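Looking after zips on bags and jackets

Most zips fail through dirt. Grit from pockets and pavements works its way between the teeth, the slider wears, and after a while it no longer presses the two sides together.

Clean them twice a year. Close the zip, brush along the teeth with an old toothbrush and warm soapy water, then wipe with a damp cloth. Leave it to dry before you use it. For a stiff zip, rub a plain white candle along both sides and run the slider up and down until it moves freely. 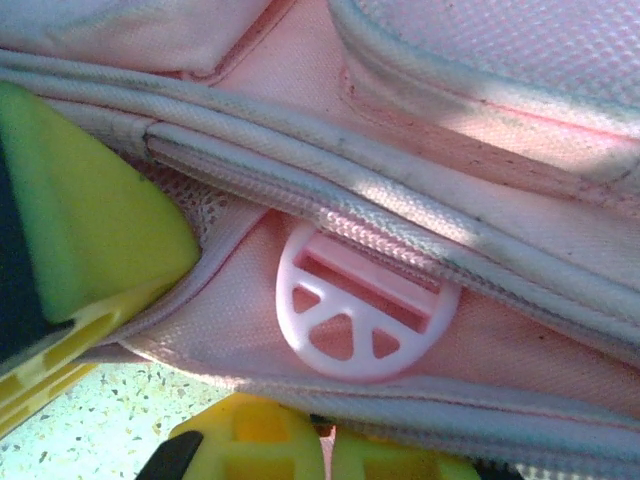
Can I use cooking oil on a sticking zip?
Cooking oil stains fabric and holds on to dust, so keep to candle wax or a dry bar of soap. Wipe off any crumbs of wax afterwards.

If the teeth part behind the slider, the slider has worn loose. On a metal one, squeeze each side gently with small pliers, a little at a time, and test it after every squeeze. Plastic sliders crack and are better replaced.

Close all zips before a bag goes in the wash, and keep bags out of the tumble dryer.

Evaristo Melis, Stodport
28 Oct 2020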